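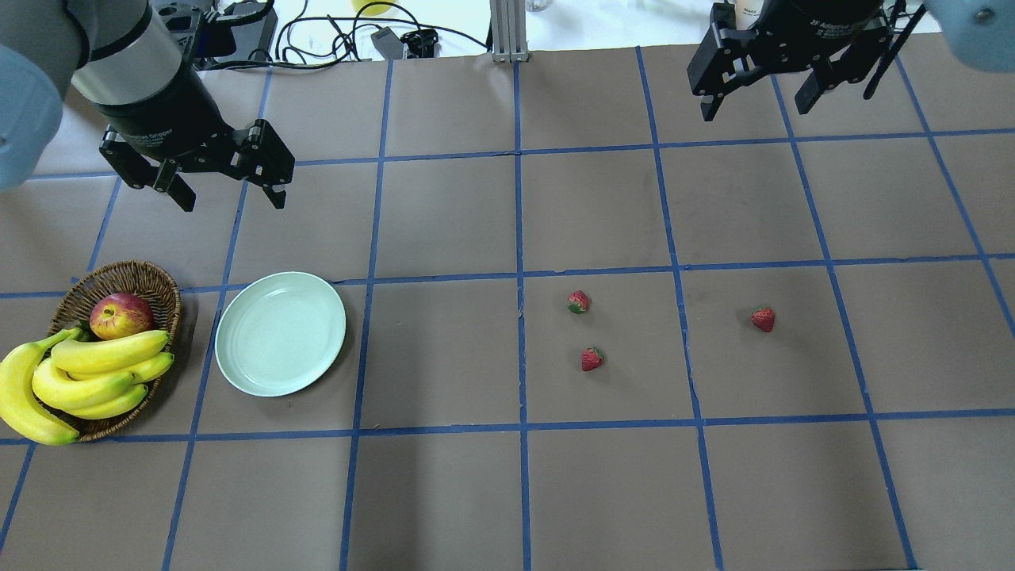 Plendwood Round Wicker Fruit Basket: six months in, still in love

Posted in: Kitchen & Table

I've owned a lot of fruit bowls. Glass ones, a wire one that left dents in every peach, a big ceramic thing that weighed more than the fruit did and got chipped the first winter. So when I say that a plain round wicker basket has made me happier than any of them, please understand I had pretty low expectations going in!

Mine is the brown one. Plendwood sells it in a lighter color too, but I'd go brown again in a heartbeat. It hides the little stains you get from berries, and bright fruit looks wonderful in it. Put anything red or yellow in there and the whole table wakes up.

The weave is the part I keep coming back to. The rim is woven as well, so there's no hard band around the edge to knock your knuckles on, and it has a tiny bit of give when you pick it up one-handed (I do this constantly, usually with a coffee in the other hand). I've run my fingers all the way around looking for loose ends and found a single one, on the underside, which I snipped off with nail scissors the day it came.

Size: it's rated for 6 pounds of fruit. I've gone over that at holiday time in December and nothing creaked or sagged. For everyday use I keep it around half full. Apples, lemons, a couple of oranges, whatever's good that week. Bananas go in with the rest, even if they do hurry everything else along a little and one or another tends to hang over the side.

Cleaning is easy if you do it often. I turn it upside down over the sink, give it a few taps, and go around the inside with a dry pastry brush. For sticky spots I use a damp cloth and then leave it by the window until the next morning. Don't soak it. I did that with an old basket from Grorkalard and it dried into the shape of a potato chip.

What about soft fruit? This was my big question before I bought it, because we go through a silly amount of strawberries in this house. I do put them out in the basket when people come over, with a folded cloth napkin underneath, and they look fantastic with the green tops still on. I wouldn't store them that way. They go from the fridge to the basket to the plate, all in the same afternoon, and I keep a plate right beside it so nobody has to reach across the table for one.
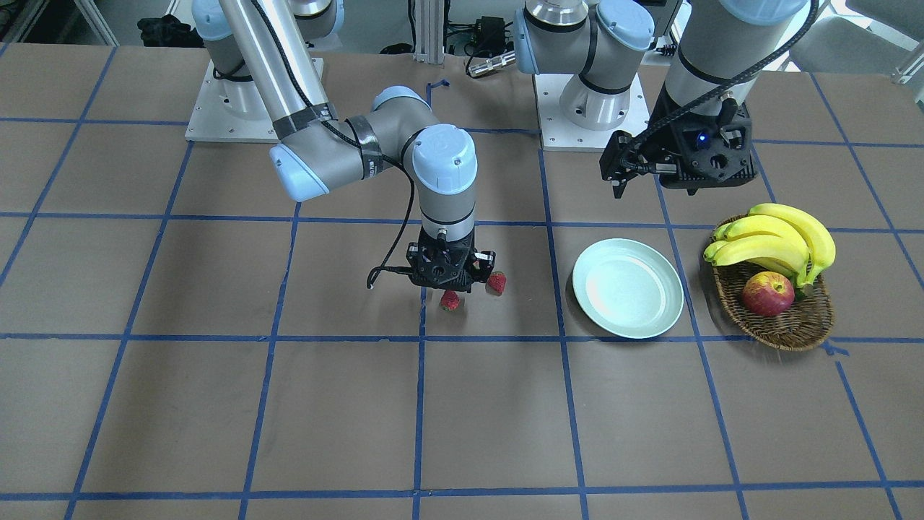

Anoma Bhattacharjee wrote in to say she skips the napkin altogether and uses a circle of parchment, cut a little wider than the bottom so it comes up the sides. She's had hers for two summers, berries nearly every week, and the wicker hasn't picked up any color. She also thinks I'm being too careful about washing, and gives hers a fast rinse under the tap when it needs one. I tried the parchment and she's right, it's better, and there's one less thing in the laundry. I'm staying chicken about the tap.

A few gripes, since I don't want to sound like I'm on the payroll. It smelled quite strongly of hay out of the box and took a good week to air out. The bottom is a little rough, so if you have a nice wood table, stick some felt dots on it (the small ones, the big ones peel). And at $59 it costs more than it should. I waited for a sale and still felt a twinge.

I also looked at the Zasolum basket, which is cheaper and comes with a liner. It's a perfectly good basket! The sides are taller, though, and I found that whatever was at the bottom got forgotten down there. With the Plendwood I can see nearly everything I've got, and we've been throwing away a lot less fruit.

Would I buy it again? Yes, and I already have, one for my sister and a second one for me that holds onions and garlic by the stove. The onion skins get into the weave a bit. Same pastry brush takes care of it.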